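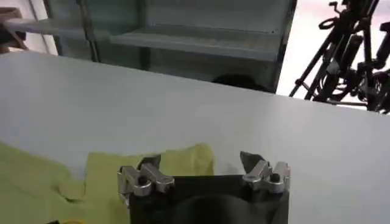 The gripper open over the table, with a yellow-green cloth.

Wiltora now lends its two-finger gripper kit, the Costix, to small workshops for 14 days. The price is 2,000 euros for the loan, and the mounting plate is included. We found the manual clear, but the chapter on cables is too short. 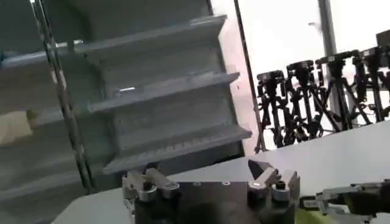 Fingers apart, shelving and tripods behind.

The wrist camera is sold separately. Orders for the next loan period are open until 5 April 2020; please write to the Ranus office.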